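Gripper notebook, May 2020

Finger comparison, Skoteo vs. Tresteo

OK, writing this up before I forget which set did what. We have two sets of fingers I care about right now. The Skoteo set is the one we've been living with since August, and the Tresteo set is the one everybody keeps telling me to switch to. I wanted one long session on the same table with the same junk, same arm, same Sinaga controller, and no fiddling with settings halfway through. (I fiddled once. See below.)

Closing force was set to 60 percent on the controller for all the tray work. I tried 80 for a few grabs at the start and didn't like the noise it made, so back down it went. If you're reading this and want to compare with the old numbers, remember that the older entries used the other scale, the one that goes up to 149, and you can't line them up without the conversion sheet taped inside the cabinet door.

Tray lips first. I like these as a test! The lip is thin, it gives a little, and you find out fast whether the two fingers are closing square to each other. You come in with one finger on each side of the rim, and if the wrist is even slightly rolled, one tip touches early and the whole tray starts to walk. With the tray sitting on an angle to the arm it's worse, and that's how I left it on purpose. 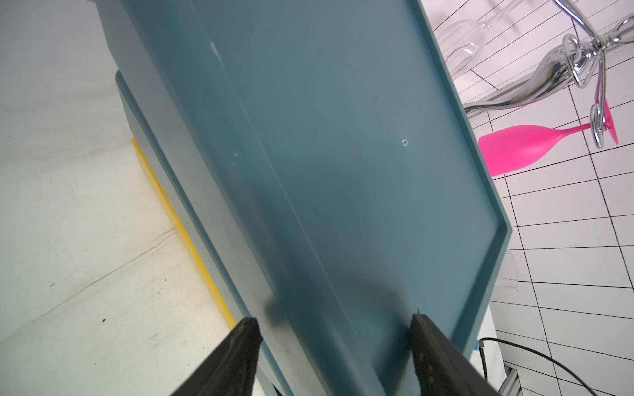 What I noticed is that the approach matters way more than the fingers do. Come in slow and straight and either set will hold a lip. Come in at the speed we normally run and the Skoteo pair pushes the tray first and grips it second, and then you're a little off from where you thought you were and every later move inherits that. The Tresteo pair did it too, just less. I had gone in expecting a big difference and I'd call this a medium one.

The fiddle: after 17 grabs I bumped the approach offset by a hair, because I was sick of watching the same miss. It helped. I then had to redo the first batch with the new offset so the two sets would be comparable, and that ate the rest of the morning. Lesson for me, leave it alone until the batch is over.

Still don't love the wrist camera view at close range. Once you're down on a rim the fingers fill up the bottom of the picture, and the bit you want to see is exactly the bit they're covering. I've been going back and forth on tilting the mount. The Bumano bracket would let us do it without drilling anything, but then the calibration has to be done over, and I'd want a clear day for that.

Bin and tape

Second half was reaching into a bin. Tape rolls are a nice object for this: they have a hole, so you can go for the wall of the ring with one finger inside and one outside, or you can try to span the whole thing. We used a big roll and a smaller one. The big roll out in the open floor of the bin is the easy case. The smaller one up against the front wall is the mean one, with hardly any room for the outside finger, and from the camera you lose part of the roll behind the lip.

My feeling is that going in through the hole is the way to do it for anything against a wall. Spanning looks simpler when you plan it, but then you need clearance on both sides and you don't have it. I want to try a pull first, hooking the ring and dragging it toward the middle, and then doing a normal grab. Two moves, sure, but I'd rather have two boring moves than one exciting one.

Also the table needs a wipe. There are little white flakes on it and the glare off the top is pretty strong in the wrist view. I'm going to try turning down the overhead on that side. 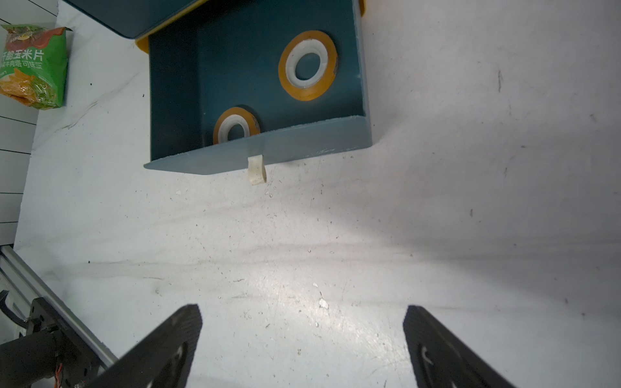 To do before next session

Wipe the table, then take a fresh background shot for the camera.

Decide on the Bumano bracket, yes or no. I lean yes.

Write the hook-and-drag move as its own routine so we can call it from the bin script.

Run the tray lips again at normal speed with the new offset, both sets, and keep my hands off the settings this time.

Copy the force conversion into the front of this notebook so people stop having to open the cabinet.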